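Virkard Adult Learning
Writing About a Life – short course
Handout 2: Notices, eulogies and the longer life story
Tutor: Noemi Mbeki

Please read before the second session. Bring the draft you started last time, even if it is only a list of dates.

1. Three kinds of writing

People use the word obituary for several different things. In this course we keep them apart.

The death notice is short, paid for by the family, and printed or posted within a few days. It gives the name, age, place, close family and the arrangements for the funeral. Newspapers usually charge by the line or by the word, so check before you write.

The eulogy is spoken. It is heard once, by people who mostly knew the person, and it can leave out almost all the dates.

The life story is the longer piece that goes on a memorial page or in a funeral order of service, or is kept in the family. It will be read by people who were there and by people not yet born, and it needs full names and places for that reason.

2. Order of contents for a notice

Full name, with the name the person was known by in brackets or quotation marks
Age
Town or village
Date and place of death, if the family wishes
Surviving family, closest first
Family members who died before
Time and place of the service
Flowers or donations
Who to contact

Local papers differ. The Emside paper puts the surname first, in capitals. The Miltholm one does not, and asks for the funeral director's name at the end. If the notice is going to both, write it twice.

Maiden names matter more than people expect. An old school friend may know a woman only by the name she had at sixteen. Put it in.

3. The problem of who to list

Most difficulties with a notice come from the family list. Stepchildren, former spouses, partners who never married and relatives who have fallen out all have to be put somewhere or left out, and either choice will be read closely.

Draft the list first and show it to two people in the family before anyone sees the rest. Use first names for grandchildren, or none at all. "Grandmother of 14" is perfectly acceptable and avoids spelling mistakes. If a partner was a partner, use that word.

4. Worked example

The opening of a student's first draft, used with permission and with the names changed:

"Arthur was a much loved man who touched the lives of all who knew him. He had a long and varied career and was always ready with a smile."

There is nothing wrong with the feeling behind this, but it could be printed over any man's name. The same student, second draft:

"Arthur started at the Saxena dye works at fifteen, sweeping the yard, and left it at sixty-four as foreman of the finishing shed. He walked there along the canal every day and knew the names of the boat dogs."

The second version is 41 words long and no harder to write. The facts were in the student's notes all along. When you get stuck, look for a place, a job and a habit.

5. Gathering material

Start with papers: birth and marriage certificates, service records, school reports, letters, the backs of photographs. Write down where each fact came from. Family memory is good on character and poor on years, so where two people give different dates, leave the date out until you find a document.

Then go through the home, one room at a time. Sit down with somebody who knew the house and ask what was kept where, and what used to stand there before. People who say they remember nothing will often talk for an hour about a sideboard.
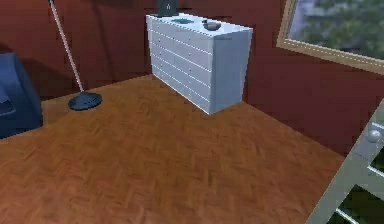 Fig. 1. Chest of drawers with small items on top.

Write the answers down in the speaker's own words. Recording on a phone is fine, but ask first, and type it up the same week.

6. Length

For the printed order of service, 485 words fills one side of A5 with a small photograph. For a memorial page there is no real limit, though few visitors read to the end of a very long one. The best piece from last December's group ran to 1161 words and covered a whole working life, two marriages and a move abroad.

7. For next time

Write the notice in full, following the order in section 2. Then write one paragraph of the life story which contains a place, a job and a habit. Do not worry about the beginning – we will do openings in session three.

If you are writing about a recent death and would prefer not to read aloud, tell me before we start. You can hand me the page and I will comment in writing.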